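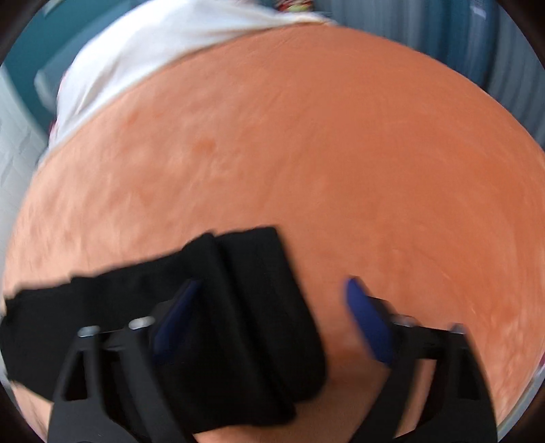
Black piece on the orange surface, folded, long crease running down through it. White cloth behind.

Folding bench, December, started 9:40 am

Good morning for black fabric! I've been putting this off for ages (light colours are so much kinder, you can see every crease you've made) and now I'm a bit annoyed I waited, it's far more interesting than the tea towels.

Main thing to get down before I forget: with black you fold by outline. The inside creases hardly show, they're just a slightly greyer band when the light catches them, so I've stopped hunting for them and gone to the edges. If the outside edge steps in and out, there's a layer caught underneath. If it runs clean, leave it alone and move on. Sounds obvious written down, but it took me most of the Vollville bag to work it out.

The orange is a terrific colour to work over. Black against it is as crisp as you could ask for, even with the surface going pale and peachy on one side and properly burnt orange on the other. I do want to try the same pieces over the grey mat from Travutari and see how much of the edge I lose. My guess is plenty.

Things tried:

Folding in thirds. Lovely on the heavier knits, hopeless on anything slippery. Went back to halves for the Skakaleo lot.

Smoothing from the fold outward with a flat palm. Much better than tugging the corners, which only moves the wrinkle over to the other side. Doing this from now on.

Lint roller first, then fold. Yes! Did it the other way round at the start and had to shake out 2 finished pieces and go again. Roller lives on the left-hand hook now, please put it back there.

Dyed sample, weighed flat on the small scale: 192 g. The Karagiannis one is 461 g, which surprised me, it doesn't feel that heavy in the hand. Might be the backing. Worth weighing again once it's had a night on the rack, and I'd like a second pair of hands on that one because it slides off the pan.

Still to sort:
- more clips, the good metal ones if there are any left in the grey drawer
- label for the dark colours tub (the old one has gone furry)
- ask whether the white cloths can go through on a hot wash

Tea at 11, then the navy pieces. I reckon navy will be worse than black and I'm quite looking forward to it.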